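Rechercher sur le site Rechercher OK

La pince

Le colis de Skurine arriva le 14 novembre 2023, avec une facture de 998 euros et une lettre où l'on me remerciait de ma confiance. Je n'avais accordé ma confiance à personne. La revue payait, la revue voulait huit mille signes sur « le geste qui s'apprend », et j'avais dit oui parce que le loyer de décembre approchait.

L'offre s'appelait Dinance. On recevait une pince à main, on accomplissait chez soi des tâches ordinaires, on envoyait le tout, et quelque part une machine en tirait, disait la brochure, « l'intelligence de vos mains ». La formule complète coûtait 1 260 euros. Elle comprenait en plus un étui et l'accès à un forum. Je relus deux fois la page, cherchant ce que l'étui pouvait bien justifier.

J'ai essayé des aspirateurs qui mouraient sous le buffet, une cafetière qui me souhaitait mon anniversaire au mauvais mois, un volet roulant doué de prévisions météorologiques. J'en ai gardé une méfiance de vieux douanier. Je posai donc la pince sur la table sans la brancher à rien et j'allai faire la vaisselle.

Le lendemain, je m'y mis. Le manuel proposait pour commencer un exercice nommé « Contenant souple, niveau 2 ». Il s'agissait de saisir un sachet en plastique, de le tenir, de le lâcher, puis de recommencer. Deux cents fois, précisait une note en bas de page, d'un corps si petit que je crus d'abord à une tache.

Je pris le premier sachet par le milieu. Mes doigts, qui avaient ouvert des milliers de sachets sans me demander mon avis, ne savaient plus rien. Il fallait décider de tout : l'angle, la hauteur, le pli. Je serrais trop tôt, je remontais trop vite. Au fond de la cuisine, le réfrigérateur se mit en marche et je sursautai comme un écolier pris à copier.

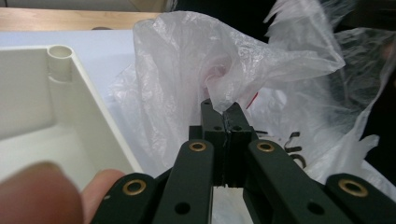

Un pli du sachet pincé entre les deux doigts noirs de la pince, près d'une boîte blanc cassé.

À la quarantième prise, je m'arrêtai pour appeler l'assistance. Une voix très douce me demanda si je ressentais une gêne au poignet. Je répondis que la gêne était plutôt d'ordre moral. Elle tapa quelque chose.

— Je vous mets « autre », dit-elle.

Je voulus savoir à quoi serviraient mes sachets. Elle me parla d'entrepôts, de cuisines, de personnes âgées, dans cet ordre. Je demandai si la machine saurait un jour ouvrir un sachet de pâtes. Elle me dit que Pylypenko, le partenaire industriel, communiquerait là-dessus en temps utile. Et ceux qui montraient le geste, étaient-ils payés ? Il y eut un silence, puis un peu de musique, puis la voix revint : les contributeurs recevaient des points, échangeables contre un deuxième étui.

Je raccrochai et je repris. Je dois l'écrire, car la revue me paie pour ça : la chose est bien faite. Les bras verts s'écartent et se referment sans jeu, et vers la centième prise je ne pensais plus à la pince. J'en fus vexé. J'avais préparé une phrase sur la camelote, elle était bonne, elle ne servait plus.

Le soir, je cherchai ce que devenaient les gestes. Le contrat les appelait « apports ». Ils appartenaient à Skurine, à ses filiales, à une société Drolleck dont l'adresse était une boîte postale, et à « tout successeur présent ou à venir ». J'essayai d'imaginer ce successeur, debout dans un hangar, hésitant devant un sachet avec mon hésitation à moi, ce petit recul du poignet que ma mère avait aussi quand elle triait les lentilles.

J'en étais à cent quatre-vingt-dix-neuf. Je posai la pince, j'ouvris le placard et pris un paquet de riz à pleine main. Il se déchira de travers, comme toujours, et la moitié roula sur le carrelage.

J'envoyai mon article à la revue le surlendemain, et les cent quatre-vingt-dix-neuf prises à Skurine. Leur réponse arriva la première. Il manquait un apport. On me priait de le fournir sous huit jours.

Contact | © Tous droits réservés | Haut de page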